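Ulavau Hand-Teach Station, Simulation Edition
Order number 1584-S
Page updated 2024-12-07

Ulavau lets one person show a task to a robot arm by remote control, inside a simulated room. You hold the Jusier controller in your hand, the arm on the screen follows your movement, and every demonstration is saved so it can be played again or used for training.

The package is made for teams who want to begin teaching before their real arm has arrived, or who do not want to stop a working cell for practice. The simulated room comes with a table, an arm on a pedestal, a two-finger gripper and the Number Blocks task. 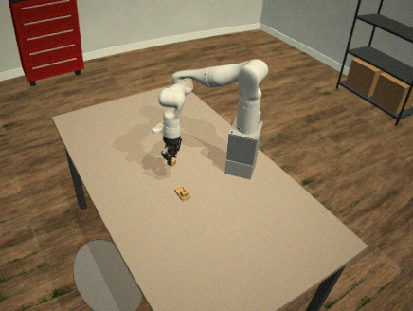
The controller has a trigger for the gripper and one button for pause. When you press pause, the arm holds its position and you can move your hand back to a comfortable place — this is useful on long movements across the table. Speed can be limited in 3 steps. We advise new operators to stay on the slowest step for the first day.

Every demonstration stores joint positions, gripper opening, controller input and all camera views on the same clock. You can cut the beginning and the end in the editor, and add a note to each recording. Bad attempts can be marked and kept, or deleted.
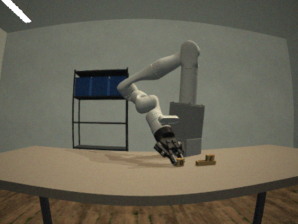 Number Blocks task, room view. The gripper holds the cube marked 0, next to the L-shaped block marked 7.

The wrist view is shown in its own window. Many operators use the room view to bring the arm near and then change to the wrist view for the last part. The wrist view has a wide angle, so lines near the border look bent. This is normal and does not change the recorded positions.

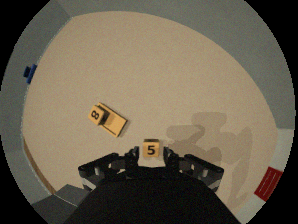
Number Blocks task, wrist view. The block marked 5 is between the fingers.

What is in the box
Jusier hand controller with cable
Table holder for the controller
License key for one computer
Printed guide, 131 pages

The Number Blocks task is delivered with 248 recorded demonstrations, which you can open, replay and compare with your own.

Not included: computer, screen, real robot arm.

Delivery
Orders are sent from our store in Fevasham. The left-handed controller can be ordered now and will be sent from January. For use with a real arm, please ask for the Tripathi connection module — it is sold separately and needs a newer version of the guide, which we send without cost.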